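# Buy the Arm Last

Every equipment budget I have helped write for a robot project has had the robot on line one, and I would like to argue for line nine.
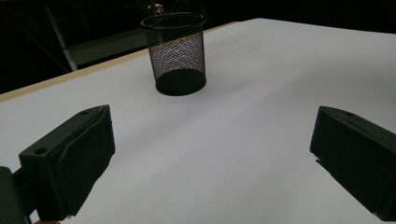 Setsuko Sakamoto wrote to me after the February column that this was easy to say for someone who never had to stand in front of a finance director and ask for money to buy things that aren't robots. You go in for a robot, she said, and people understand you. They have seen robots. You go in for hand-held grippers, tables and a few months of somebody's wages, and they want to know when the robot is coming.

She's right, and I have stood in front of that finance director. At Bañez, where I did planning for the returns floor, we asked for an arm and got it in a single meeting, with cookies. The arm was an Erkix. It had a very good brochure. Then we asked for a second table to put next to the one the arm was bolted to, and that took two meetings and a written justification, in the course of which I was asked if the first table was broken.

I've come to think the cookies were the problem. A big purchase has its own momentum. It gets a name in the planning spreadsheet, a delivery date, a person from the vendor who learns your first name. Everything that has to happen for the big purchase to be of any use gets put under "misc," and "misc" is where budgets go to be trimmed by ten percent by somebody who has never met you.

So let me go through the order in which the money ought to leave the building, as I see it, for a smallish outfit that wants a machine to pick up ordinary objects and put them somewhere else. If you are building cars, you have my respect and you can stop reading.

## First, the work

Before anything ships in a crate, somebody has to do the task by hand, many times, with a gripper of the kind the robot will eventually have, while it all gets recorded. This is the part you're buying. The arm is what plays it back, with variations, some of them charming.

The tools for this are cheap enough to be embarrassing. Our hand-held gripper came to $846 with its camera and mount. A set of spare printed fingers was $132. I remember these figures well because both of them fell under the $2,000 mark at which Bañez required a signature from upstairs, and so for one happy quarter we bought what we needed and the only person who noticed was the woman in receiving.

With that gripper you can find out a surprising amount about your project in an afternoon. You can find out that your fingers don't open wide enough for the containers you promised to move. You can find out that a thing made of wire mesh and a thing made of solid plastic are two different jobs, even though they sit on the same row of the spreadsheet under "desk items, misc." (There it is again.) Finding this out with a tool in your hand costs you some dignity. Finding it out with an arm costs you a service call, and the vendor's person, who knows your first name, will use it a lot.

## Second, the hours

Here I lose people, so I'll go slowly. The hours are the largest real expense in the whole plan and they almost never have a line. They live in other people's departments. Somebody in returns is "lent." Somebody in training is "available Tuesdays-ish," as one plan I reviewed put it, in a cell formatted as currency.

Borrowed hours come with borrowed attention. The people doing the demonstrations have jobs already, and their managers have noticed. If you want the same task done carefully over and over, with the objects moved and turned and swapped each time, pay for it under its own heading, and pay for the breaks too, as wrists get tired and tired wrists make bad recordings. I once sat through a review in which a learned model was criticized for hesitating before every grasp. It had been taught by a man who hesitated before every grasp, and he hesitated because he'd been at it since lunch.

Setsuko Sakamoto's second complaint was that hours can't be depreciated. I don't have an answer to this. An arm goes on the books as an asset and gets a little less valuable every year in an orderly fashion, and the recordings, which can be used on the next arm and the one after it, go down as an expense and vanish at year end. I have asked two accountants about it. They both agreed that it was odd and then looked at their watches.

## Third, the furniture

Tables, lights, shelving, the objects themselves. Buy duplicates of the objects. Buy ugly ones. If your project room holds one perfect white tabletop and everything is always placed in the middle of it, you will end up with a system that is superb at one perfect white tabletop. Nothing wrong with starting there, and I would start there too: plain surface, one item, see if you can get hold of it. But put the second, third and fourth surfaces in the plan while you're in the mood, and put them in with prices. A wood-grain one. A shiny one. One with a stain, which you can get for free from any break room.

This is the line that gets laughed at. I once defended a purchase of assorted wastebaskets to a room of grown adults. I had a slide.

## Fourth, the place to put it all

Storage and software. We used Stornard, which was fine, and which charged by the month in a way that looked like nothing in the first month. The annual figure was $2,796, and it wasn't in our original plan at all, because the original plan had been written by people who believed that recordings weigh nothing and live in the air. I was one of those people. I typed the zero myself.

Ask any vendor for the yearly price with your real volume in it, and ask what it costs to take your files away again. The second question produces an interesting silence.

## And then, fine, the arm

By this time you know how wide the fingers need to open, how heavy the heaviest thing is, how far you have to reach, and whether the whole idea is any good. You may find you want a smaller arm than the brochure suggested. You may find you want none, and that what the returns floor needed was a second table. (It was a great help, when it came.)

I can hear the objection, because I have had it put to me by a man holding a cookie. Lead times are long, he said, so order the arm now and do the homework while you wait. It's the best argument on the other side. I used to half accept it. What I have seen happen is that the order turns into the schedule. The arm is due on a certain date, so the homework has to be finished by that date, so the homework gets smaller. Then the crate arrives and it's a party, and from that day on every question about the project is a question about the arm. Is it running? Why isn't it running? Could it be running when the visitors come through?

At the Bekovness site, which Bañez opened a year after ours, they had the luck to be refused. No money for an arm until the next cycle, only a bit for small tools. They sulked, and then they bought hand-held grippers and got on with it, and when the cycle came around they knew what to ask for, down to the length of the cable. Their request was short. I gather it was considered suspicious on that account and sent back for more detail.

I don't want to make saints of them. They also bought a label printer that nobody could get working, and they ran out of shelf space in a building that is mostly shelves. But they spent their mistakes at hand-tool prices.

There are cases where I'd drop all of this. If you have done the same kind of task before and have the recordings, order your arm on the first morning. If somebody else is paying and the money turns into a pumpkin at the end of the fiscal year, order it too, and keep it in the crate for as long as your character allows. And if you know perfectly well that the point of the project is to have something moving behind glass when customers walk past, say so in the plan. It's a legitimate use of funds, it can be costed properly, and you can skip the wastebaskets.

As for Setsuko's finance director, I have only one practical suggestion. Put the arm on the sheet, on line nine, with its full price and a date beside it. He'll go straight to it. While he is asking about it you can get lines one through eight approved, and if he wants to know why there are so many tables, tell him they're for the robot.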